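Pelholm two-bin picking bundle: worth the money if you budget for the extras

I put off writing this until we'd had the Pelholm bundle for a good while, because the reviews I read before buying were all from people in their first week. We're a small shop that sorts mixed returns, and my partner Kavitha gave me the job of finding an arm setup that wouldn't eat the whole year's budget.

What you get is the gripper, the mounting hardware, 2 bins and the software license. You do not get the arm. I missed that the first time I read the quote, so read yours twice! We bought a used arm through Kandasamy and they were great to deal with.

The gripper is the best part by far. It gets down low in a bin and handles odd shapes better than the Hakau we had on trial, and swapping the fingers is quick. Setup took me almost 20 hours, mostly spent on calibration and on a manual that skips around like crazy.

Now the stuff I'd plan for. The bins scratch up fast, so put a second pair in the budget from day one. We paid $80 for ours. Cable management is on you too — I spent another $236 on sleeves, clips and longer hoses, and I'm still fussing with it. Clamps as well, buy more than you think.

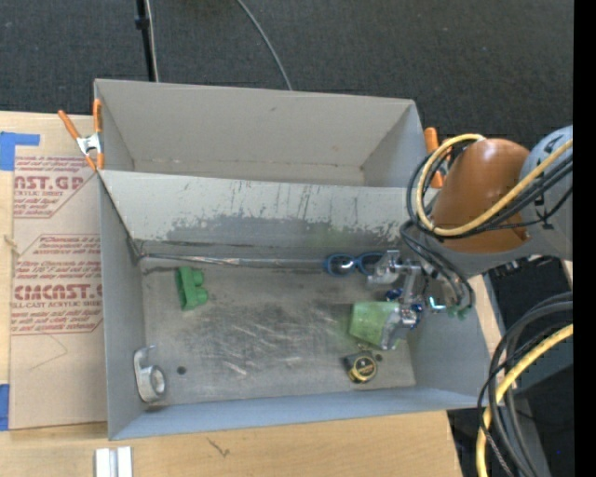 Glasses and tape measures are what I use for testing before I let it near real returns, and if a gripper is going to be fussy you'll find out pretty quickly with those. Clear plastic things still give ours trouble some afternoons, and support (hi, Renata) has been patient with me about it.

Four stars. I'd take one off for the manual and I'd buy it again in January when our second bench goes in, only with the hoses on the same order this time.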